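4. Small packaging at the kitchen counter

4.1 Setting and method

The kitchens in the Skikden sample are small, and most have a single run of counter that turns one corner. Households were asked to keep a log of every item of packaging opened in the kitchen during May, whether or not the item was meant for cooking. Food packaging had been covered in the first round of the study (Section 3). The second round dealt with personal care goods such as toothpaste, toothbrushes, soap and razors, which people in small homes often unpack at the kitchen counter.

The logs gave 1,120 entries. Each entry recorded the type of package, where it was opened, where the empty package went, and whether its parts were separated first. Cartons with a plastic wrap or an inner tray were entered once, with each part noted on the same line. Logs were closed on Fri 4 June and checked against the contents of the bins on the last collection day.

In most of the kitchens the bin stood on the floor within reach of the counter. A lined bin without a lid was the common type, and few homes kept a second container for paper and card.
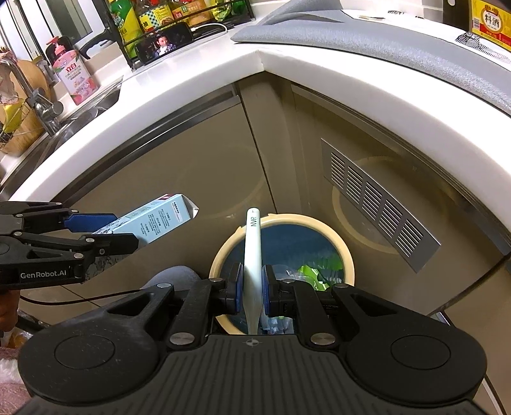
Figure 4. Packaging and a lined bin at a corner counter: (a) an open carton held over the bin; (b) a carton and a toothbrush at the counter; (c) a carton and plastic wrap above the bin.

4.2 Where packages were opened

The counter was the usual place for opening small cartons. Households gave two reasons for this in the exit survey: the light was better there than in the bathroom, and the bin was close. Bathrooms in the sample had either a very small bin or none. Cartons carried to the bathroom unopened tended to stay on a shelf there for several days, and their wrap was often entered on a different date from the carton itself.

Counter space did not have much effect on the choice. Homes with crowded counters opened packages there as often as homes with clear ones, and simply used whatever patch was free at the time.

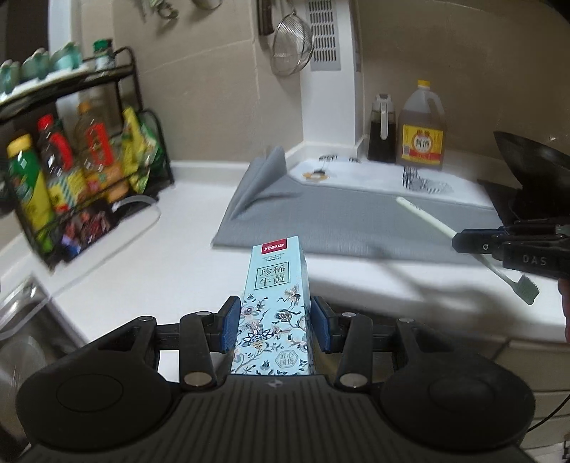 Storage near the point of opening had a stronger effect than the size of the counter. Where bottles and packets were kept on a rack, the surface in front of it was left free for other jobs, including unpacking. The counter in Figure 4(b) has this layout, with a two-tier spice rack on the left and a folded drying mat lying on the worktop. Homes without a rack kept bottles along the front of the counter, and their residents more often opened packages over the sink or at the table. We coded the table as a separate location, as the walk to the bin was longer and wraps were more likely to be left behind.

4.3 Separation of card and plastic

Separation was low for small cartons. Shipping boxes from Flaledia and Mirani, the two delivery firms named most often in the logs, were nearly always flattened and set aside for card collection. Small cartons were mostly thrown away whole, and some 10 households entered no separated carton during the whole month. Wrap was pulled off first and dropped in the bin, and the carton followed it.

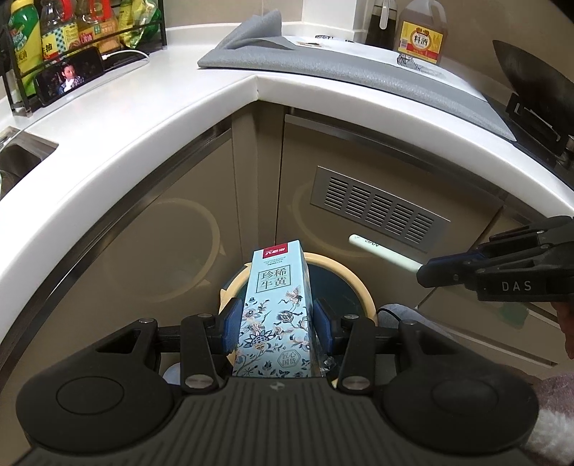
Does the distance to the card container explain the difference? Only in part: six homes in the Welar building had a card container in the kitchen, and small cartons there were still thrown in with general waste more often than large ones.

Size seems to matter more. Residents described small cartons as "not worth folding," and several did not think of them as card at all when the surface was glossy or printed in color. Section 5 looks at whether a printed label on the bin changed these entries.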